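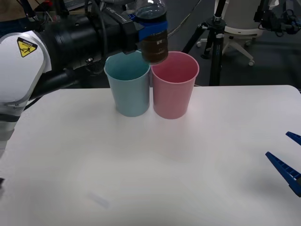

Usstead Community Rooms
Refreshment point: safety and hygiene checklist with comments
Date of inspection: Sunday, July 26, 2020
Previous inspection: March
Area covered: serving table, cups, bottled drinks, store cupboard, floor and waste

Key: S = satisfactory. A = action needed. N = not checked on this visit.

1. Serving table

1.1 Top clean and free of sticky residue - S
Comment: White top wiped before the start and again at the close. Brown drink marks show quickly on this surface and should be wiped when they happen, with a damp cloth first and a dry one after.

1.2 Top free of cracks, chips and lifted edges - S
Comment: One shallow scratch near the front edge, recorded in March, no longer. Can be cleaned normally. Leave as is.

1.3 Table level and steady under load - A
Comment: Slight rock when leaned on at the right-hand corner. The adjustable foot had worked up. Turned down by hand during the inspection, but the lock nut is missing and the foot will move again. Fit a new nut.

1.4 Cups kept off the front edge - S
Comment: Cups are to be filled towards the back of the table and then moved forward for collection. Empty cups should not be left in the collection area.

2. Cups

2.1 Only the reusable plastic cups in use - S
Comment: Pale blue and pale pink, same shape. The colours have no meaning for allergies or for type of drink. A notice in the store cupboard still says pink is for sugar-free. It dates from an earlier arrangement and must come down.

2.2 Rims smooth, no splits or bite marks - A
Comment: Two blue cups withdrawn with rough rims. Run a finger round the rim of each cup when unpacking. A split often starts as a white line just below the lip and is easier to feel than to see.

2.3 Inside surfaces clean and free of staining - A
Comment: Faint brown ring in several pink cups from the lower shelf. Soak for 30 minutes in the Gronex tablet solution, rinse twice and leave upside down on the rack. Any cup still marked after a second soak is to be discarded. Abrasive pads are not to be used on the inside.

2.4 Cups separated before filling - S
Comment: Cups may stand touching each other, but they must never be filled while one is inside another. Stacks in the cupboard are limited to 8. Taller stacks were leaning in March and this has been put right.

2.5 Filled to a safe level - S
Comment: A finger's width below the rim for adults, half full for small children. The cups are wider at the top than at the base and tip more easily when full.

3. Bottled drinks

3.1 Bottles intact, caps present, no swelling or leaks - S
Comment: Clotis cola and Clotis apple checked in the cupboard and in the fridge. One dented bottle of apple had a sound seal and was moved to the front for first use.

3.2 Use-by dates checked - S
Comment: All in date. Nearest date goes to the front of the shelf. This was not being followed for the cola.

3.3 Opened bottles marked with day of opening - A
Comment: Two opened bottles in the fridge door had no mark. Both poured away. A marker pen is now tied to the fridge handle. Write on the cap, as ink rubs off the side of a cold bottle.

3.4 Outside of bottle dry before pouring - N
Comment: Bottles had been out of the fridge for some time by this stage of the visit. Check next time. Chilled bottles should be wiped all the way round, base included.

3.5 Pouring carried out correctly - S
Comment: The bottle is brought over the cup with the base clear of the neighbouring rim, then tilted slowly. The neck should not touch the cup. With fizzy drinks, pour in two stages and let the froth drop in between. A part-used bottle pours more evenly than a full one - take extra care with the first cup from a new bottle.

3.6 Caps replaced between rounds - A
Comment: Not done consistently. Caps to be kept in the small lidded tub, not loose on the table.

4. Floor and access

4.1 Floor dry within one stride of the table - S
Comment: Mop and wet floor sign both in place behind the door.

4.2 Cables clear of the walking route - S
Comment: Fridge lead clipped to the skirting. One clip loose, pressed back in.

4.3 Clear width in front of the table - S
Comment: Chairs had crept forward and were moved back before the session.

5. Waste and washing up

5.1 Liquid waste bucket provided and emptied - S
Comment: Emptied at the close. Remaining drink goes in the bucket first, then the cup goes in the grey crate. Bottles to be emptied before recycling.

5.2 Dishwasher reaching temperature - N
Comment: Machine in use by the kitchen throughout. The Hofstetter service sheet on the wall has not been filled in since March. Obtain a reading at the next visit.

5.3 Cups fully dry before stacking - A
Comment: Water found between stacked cups on the top shelf. All taken down and racked.

Actions carried forward

1.3 Lock nut for table foot. Within 5 days. Table may be used meanwhile if the foot is checked before each session.
2.1 Remove old notice. Same day.
2.2 Replace withdrawn cups, either colour.
2.3 Soak stained cups. Before next session.
3.3 and 3.6 Remind all servers of the marking and cap rules.
5.2 Dishwasher reading and service sheet.
5.3 Cups to stay on the rack overnight. No stacking on the day of washing.

Copy to kitchen folder, section 9.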